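Imprimir | Enviar por correo

SE BUSCA PERSONAL PARA TALLER DE REACONDICIONADO DE ORDENADORES

Taller Sterau. Dos puestos de técnico/a de montaje y revisión de equipos de sobremesa. Incorporación en septiembre. Media jornada, turno de mañana, con posibilidad de ampliar si el volumen acompaña.

Qué hacemos. Recogemos ordenadores de oficina retirados – de empresas, academias, alguna gestoría – y los dejamos listos para una segunda vida. Abrir, limpiar, comprobar, cambiar lo que haga falta, volver a cerrar. Lo que no tiene arreglo se desmonta para piezas. Nada de portátiles de momento, nada de móviles. Torres y sobremesas, casi todo material de oficina corriente.

El trabajo en concreto:

– Recepción de equipos y apertura de ficha. La ficha se rellena entera, tambien el apartado de observaciones.
– Limpieza interior. Aire, brocha, paños. Mascarilla puesta siempre.
– Revisión visual de la placa base: condensadores, zócalos, conectores, pistas.
– Memoria: retirar, clasificar por tipo, probar, volver a montar.
– Cambio de discos, fuentes y ventiladores.
– Borrado de datos según el protocolo de la casa (se explica el primer día).
– Etiquetado final y paso a almacén.

Entran unas 20 torres por semana. Hay semanas flojas y otras en que se amontonan los palés en la entrada, y entonces toca mover cajas entre todos. Avisamos para que luego no haya sorpresas.

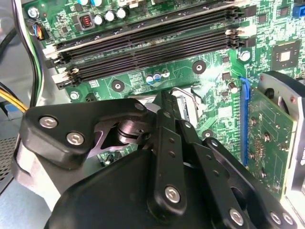 Buscamos gente con buena mano para las placas. No hace falta título, sí haber abierto unas cuantas cajas y saber lo que se toca. En la entrevista os pondremos delante una placa verde de sobremesa y os preguntaremos cosas sencillas: cómo se pone un módulo en una ranura DIMM vacía como estas, qué hacen las pestañas claras de los extremos, por dónde se coge la memoria y por dónde no. También los condensadores de la zona de alimentación, los de tapa plateada en fila junto a la bobina – queremos que sepáis decir qué aspecto tiene uno hinchado y qué haríais con él. Si no se sabe algo se dice y ya está, preferimos eso a que se fuerce una pestaña.

Imprescindible:

– Experiencia montando o reparando PC, aunque sea por cuenta propia o en casa. Contadnos qué y cuándo.
– Orden en la mesa. Tornillos en su bandeja, cada equipo con su ficha.
– Uso de pulsera antiestática sin que haya que recordarlo.
– Castellano escrito suficiente para rellenar fichas que otra persona tendrá que leer.

Se valora:

– Soldadura básica (cambio de condensadores, algún conector).
– Manejo de polímetro.
– Conocer algo de Linux. Los equipos para asociaciones salen con nuestra instalación, que llamamos Palia.
– Carnet de conducir B. No obligatorio, pero las recogidas se hacen por turnos y viene bien.

Ofrecemos:

– Contrato de 3 meses, prueba incluida, prorrogable.
– Salario según convenio, pagas prorrateadas.
– Formación a cargo del taller las 2 primeras semanas, siempre acompañados en la mesa.
– Herramienta, bata y guantes. Quien quiera traer sus destornilladores puede, marcados por favor.
– Descuento para el personal en equipos reacondicionados y piezas sueltas.

Horario: de 8:30 a 13:00. Descanso a media mañana, hay cocina pequeña con microondas y cafetera. El café lo ponemos nosotros, la leche va por turnos.

Dónde: nave Tarari, entrada por el patio de carga, segunda puerta. Aparcamiento de bicis dentro. Para coches en la calle, a primera hora se encuentra sitio, después cuesta.

Cómo apuntarse. Correo al taller con el asunto «Mesa Chornovol» (es el nombre de la línea de revisión donde están los puestos) y adjuntar:

1. Currículum, una página basta.
2. Un par de párrafos sobre el último equipo que hayáis arreglado. Qué le pasaba, qué probasteis primero, cómo acabó. Si acabó mal, tambien vale.
3. Disponibilidad y teléfono.

No hace falta carta de presentación. No cogemos currículums en mano, se nos traspapelan entre las fichas.

Contestamos a todo el mundo, aunque pueda tardar unos dias. Las entrevistas son en el propio taller, por la mañana, media hora mas o menos incluyendo el rato de la placa. Venid con ropa que se pueda manchar. Plazo abierto hasta cubrir los puestos.

Contacto | © Taller Sterau | Volver arriba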